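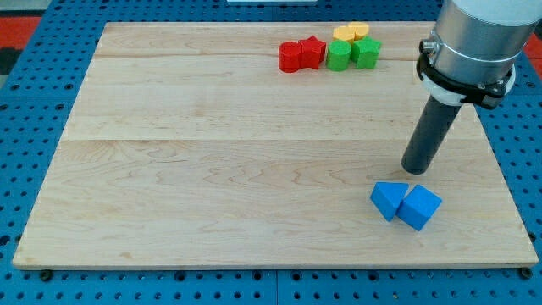
1/ Board's on the bench. Maple, three planks' worth of glue-up trimmed down to size, and the blocks are sitting on it so I can see how the colors look against the wood before I commit to a tray layout.

2/ For anyone new: I'm making a sorting set for my nephew's preschool class. One board, painted blocks, a few simple shapes. The teacher, Chandrasekhar Subramaniam, asked for something that would survive being dropped on tile.

3/ The wood came from Jurdale, from the offcuts bin. I paid for it by weight. The half nearest me has a wavy figure in it that I didn't notice until I'd planed it. I turned that side toward the kids' edge.

4/ You can still find the glue lines if you look. One is near the middle and the other is closer to the far side. I'm fine with that. I flattened the whole thing twice and neither joint catches a fingernail.

5/ Colors so far are red, green, yellow and blue. Red and green each have a cylinder and a star. I like those pairs a lot. The blue triangle and the blue cube are off on their own because I'm still deciding whether blue gets a star too.

6/ Paint is a water-based gloss from Mockus. The red took an extra coat — it kept drying patchy on the end grain. Sanded between coats with 428 wet-and-dry, no wait, 400. The 428 is the paint code. I've written that down wrong in my notebook as well.

7/ Several people asked why I use a pegboard table. I bought it secondhand from Frans Van Acker when he closed his shop. You can bolt work down anywhere you like and the dust falls through the holes. The downside is that small screws fall through the holes too.

8/ The board is screwed to it for now, with the heads just past the near edge. It stops it sliding when I push blocks around.

9/ Tõnu Lill asked what finish. Plain hardwax oil, two thin coats, wiped off after 15 minutes. I tried a film finish on a scrap and the blocks squeaked on it.

10/ Cost so far is 194, counting paint and oil but leaving out the table. A good part of that is sandpaper.

11/ The question I can't settle is recesses. If I cut a pocket for each shape, the board becomes a puzzle with one answer. If I leave it flat, the kids can line things up however they want, but the blocks get lost sooner. Ojārs Lukoševičius says shallow pockets, 3 mm. I may try that on a piece of pine first.

12/ The edge nearest me has a small bevel. I'll put the same one on the other edges tonight, then oil. Delivery is in December, so there's time to repaint the yellow if it chips.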